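The Lodger at Number 301

When Araceli Aguirre's mother died she left her the flat on Zernby Street, a good winter coat, and a lodger called Saulius Zariņš, who had been in the back bedroom for so long that he wasn't mentioned in the will at all, any more than the boiler was.

Araceli had meant to sell. She came up on the early train in February with a roll of bin bags and a list, and found Mr Zariņš in the kitchen in his cardigan, frying onions.

"You'll want to eat first," he said, and put a plate in front of her before she had got her scarf off.

She had met him perhaps three times in her life. He had mended clocks for Llorente, the shop by the tram stop, until the shop went over to mobile phones, and since then he had mended them in his bedroom for anyone who climbed the stairs. You could hear them through the wall, a dozen small disagreements about the time. Her mother used to complain of it on the telephone every week, and hold the receiver up to the wall so that Araceli could complain of it too.

The onions were very good. She ate them all and told him, rather faster than she had practised, that the estate agent was coming at four.

"Of course," said Mr Zariņš. "He will want to see the hall tidy." And he went off and tidied it, which made her feel dreadful.

The agent was a young man named Ravindran Krishnan with wet shoes, which he took off at the door without being asked. He measured the sitting room and said nice things about the ceilings. Then he stopped outside the back bedroom with his head on one side, like a dog that has heard the biscuit tin.

"Is that a Vukotetti?" he said.

Araceli said she had no idea what a Vukotetti was, but Mr Zariņš had already opened the door.

It was a mantel clock, and Ravindran's grandfather had owned one just like it, with the same cough before the hour, and when the old man died it had gone to a cousin who let it get damp. All this came out over tea, and then over the rest of the onions, and by then it was dark and he hadn't measured the bathroom. He put his shoes back on at last and said he would ring her in the morning with a figure. At the door he asked, a bit pink about the ears, whether a person could bring a damp clock here, supposing he could get it off his cousin.

"Ask the landlady," said Mr Zariņš, and looked at Araceli.

She lay awake a good while that night in her mother's bed. The clocks carried on next door, and around midnight they struck one after another, none of them quite together, the Vukotetti coughing first and coming in last. She had her hand halfway to the telephone before she remembered there was no one at the other end who needed to hear it.

In the morning she took the bin bags and did the kitchen cupboards, because they did want doing — there was flour in there older than she was — and when Ravindran rang with his figure she wrote it down on the back of her list. It was a handsome figure. She thanked him for it.

"And did your cousin say yes?" she asked.

He had. He could bring it round at half past six, if that wasn't too soon.

"Come hungry," said Araceli, and went to see whether there were any onions left. 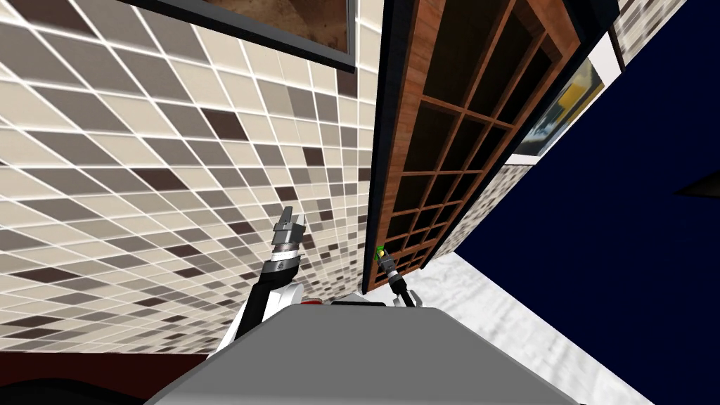
Mosaic tiles, a black-framed picture and tall wooden shelves.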